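Ticket: hand gripper 2, left finger pad loose / not closing square
Opened by: Tyson Dufour
Assigned: Neema Rotich
Site: Drutcombe, bench room
Priority: medium (was high)
Status: open, watching

Tyson, 8:40 am
Left pad has play in it again. Pick up anything with a round handle and it rolls out toward the tip. Right side feels fine. Jaw width readout also off, says closed when I can still see light between the pads. Didn't take it apart, left it on the bench with a tag.

Neema, 9:15 am
Got it. Looks like the pad screw to me but will check the mount first. Who did the last pad swap? Nothing in the log after the one at cycle 3,000.

Tyson, 9:20 am
Dirk I think. Ask him.

Dirk, 9:50 am
Yes me. Swapped both pads, same screws went back in. No threadlock, we were out. Meant to write it up, sorry.

Neema, 10:30 am
OK so. Pulled left finger. Screw was backed out maybe half a turn, you could wiggle the pad with a thumbnail. Brass insert in the mount is still seated, no spin when I put the driver on it, so not the plastic. Good, because we have no spare mounts here, all at Tandthorpe. Cleaned threads, new screw from the Nilten kit, small drop of blue on it. Hand tight plus a nudge, do NOT use the big driver on these, it pulls the insert.

Right finger - checked the screw, was tight, left it alone.

Wiped both pads with alcohol wipe too, they pick up dust and then everything slides. Please somebody do this at start of shift, its on the sheet.

Waiting 30 min for the threadlock before I load it. Then zero again and run the basket task, hairbrush in the white basket. Brush handle is the worst thing we have for rolling so if the pad is still off it will show up there.
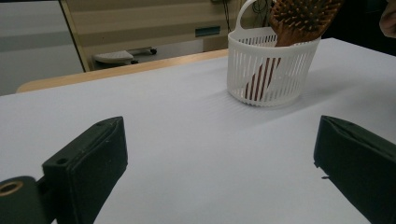
Zero first though. Fingers fully closed, hold, press set, open all the way, press set again. If you only do the closed end the readout drifts at the wide end and you get what Tyson saw, or something close to it. Did it twice to be sure, same number both times, 69 at full open.

Neema, 11:55 am
Ran 89 picks. Three drops, all in the first ten and all me coming in too high on the handle. After that none. Pad still tight when I checked by hand, readout goes to 0 when closed and no light between pads. So the readout thing was just the loose pad + old zero, I don't think the encoder is bad.

Iason, 1:10 pm
Can we close this? Need gripper 2 for the Moschos set this afternoon.

Neema, 1:15 pm
You can use it. Not closing yet, want to see the screw after a full day. Check the left pad at the end of your set pls, just push on it sideways. If it moves, stop and tag it, dont tighten it yourself.

Iason, 4:45 pm
Done for today. Pushed on left pad, no movement. Right pad has maybe a tiny bit?? Hard to say.

Neema, 4:50 pm
Ugh. Ok leave it on my side of the bench. Will redo the right one same way, new screw + blue, overnight cure this time. Then rezero.

To do
- right pad screw (Neema)
- order blue threadlock, this tube is nearly out (Dirk)
- two spare mounts from Tandthorpe, Thodoris Sfakianakis has the box
- add "threadlock y/n" line to pad swap sheet (Dirk)
- check gripper 1 pads as well, same batch of screws (Tyson)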